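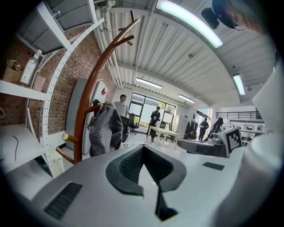

Erisdale Forum > Hardware > End effectors and handheld rigs

Topic: Textured finger pads vs. plain ones on handheld grippers

plendom_jb
16 May 2023
We are picking pads for a set of handheld grippers and I would like to hear from people who have run both kinds. One option is the Trilside pad, dark gray with a fine grid on the inner face. The other is the Mertens pad, same outline, smooth face, a bit softer. We ran 40 grasps with each on the same objects: small bottles, cardboard boxes, a spray bottle, a coiled cable. The textured pad dropped 2. I don't have a clean number for the smooth one, as I changed the closing force partway through, but it was worse on the bottles.
Jelle Baert, Plendomwood

kestrel_arm
Worse how? Slipping straight down or rotating in the fingers? Those are different problems. Rotation you can often fix by grabbing closer to the center of mass.

plendom_jb
Rotating, mostly. The full bottle turned as soon as it left the shelf. With the textured pad it stayed put.
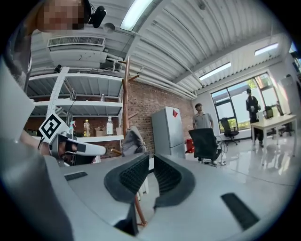 The other thing I look at is the gap between the pads. They have curved outlines, so if one leans in a little the contact patch gets small, and then the surface matters more than it should. I check that by closing on a strip of paper and pulling.

mo_lathe
I'd go the other way and stay with smooth. Texture picks up lint and cardboard dust. Ours felt great for a couple of weeks and then they were no better than the plain ones. Smooth pads you wipe and they're back.

kestrel_arm
mo_lathe, did you wash the textured ones or just wipe them? Dish soap and a toothbrush brings ours back. We replace them at about 200 hours of use anyway.

mo_lathe
Wiped. I'm not taking a toothbrush to every pad in the building, but fair enough.

rvdw
Nobody has mentioned the cameras. If the pads fill the lower part of your view, a matte dark pad is a lot easier to live with than a shiny one. We had a smooth pad that threw a glare spot under ceiling lights and it confused our width tracking. Check that your marker is still readable at full open and full close before you order a whole batch.

plendom_jb
Good point, I only checked the markers at half open. I'll redo it at both ends with the lights on and repeat the smooth pad run at one fixed force -- 40 grasps again, so the two sets match. mo_lathe, I'll leave the textured pads unwashed until then and see if they fade the way yours did. Numbers in June.

mo_lathe
Put some dusty boxes in there.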